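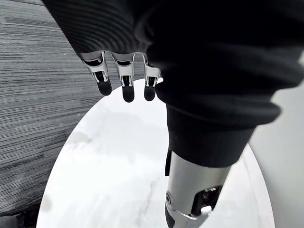
图1 四指机械手，指尖朝下，白色大理石纹台面上方。右侧粗的一根带黑色软护套。

第4讲 末端执行器故障:护套与关节干涉
课程讲义(课堂速记整理,未校对)
2018年9月18日

先补上次没讲完的。作业二仍然周五交，格式见第1讲。

一、事情经过
8月，Zutstead 试验间，抓取重复性测试。手是 Treletti 的四指手，控制柜 Veltbridge。计划跑97次循环，第40次停机，报警：大指关节跟随误差超限。
当班的人清了报警，直接重启。又跑几次，再报。再清。第三次清完以后大指不回零，手停在半闭合位置，被抓的试件掉到台面上。没伤人。但是当时有人正伸手去扶试件，离指尖很近——这一点是这次课的重点，后面讲。

二、现象(看日志，不要先猜)
- 误差不是突然跳上去的，从停机前8个循环开始慢慢爬
- 电机电流同步上升，其他三指正常
- 张开方向误差小，闭合方向大。有方向性！记住
- 温度没有超限，所以温度报警没响。没响不等于没事

三、原因
拆护套以后才看清楚。护套褶皱在闭合时被带进关节一侧，相当于多加了一个弹性负载。装配的时候护套收口转偏了一点，褶皱分布不均，每次闭合往里多挤一点点，越积越多。
为什么控制器没早报？跟随误差阈值设得太宽。调试阶段为了少报警放宽过，后来忘了改回来。这种事很常见，去年的案例也是这样，大家翻一下旧讲义。
Vigfúsdóttir 的分析报告里把主因写成"编码器漂移"，后来更正了。依据：护套摘掉，同一个编码器，误差恢复正常。这是最简单的对照，应该第一步就做，结果拖了两天。

四、安全部分(考试会考)
1. 清报警≠排除故障。同一报警出现第二次，必须停机挂牌，不准再重启。
2. 人手进入工作区之前先断驱动使能，确认状态灯，再进。软件暂停不算断使能。暂停的时候位置环还在出力，卡住的关节一旦松开会弹。
3. 断电之后手指里仍可能有残余弹力(护套、腱绳、弹簧都算)。先用工具释放，别用手掰。
4. 失电保持还是失电松开？两种都有道理，要看抓的是什么、下面有没有人。这台是失电保持，所以卡住以后靠断电并不能把试件放下来。课上讨论了比较久，没有统一结论，自己想。

五、处理办法
护套重新定位，收口处做对位标记；跟随误差阈值恢复出厂值；加一条趋势判断，误差连续上升就降速并提示，不等超限。每班开机空载开合，看四根手指的电流曲线，跟基准比。
Lorcan Mac Suibhne 提的意见：对位标记要做在护套外面，不然装上就看不见了。采纳。

六、实验课要求
两人一组，一人操作一人守急停，守急停的不许看手机。动手之前先检察护套有没有夹进关节缝隙，再看褶皱是不是均匀，指尖胶面有无破损。记录表填完再上电。
空载曲线保存原始数据，不要只截图。

思考题
(1) 如果阻力在张开方向也一样大，你会先怀疑哪里？
(2) 阈值收紧以后误报增多，怎么跟生产那边解释？写半页以内。
(3) 趋势判断的窗口长度取多少合适，用日志数据说明。

日志文件在课程共享盘，下周讲力传感器零漂，带笔记本电脑来。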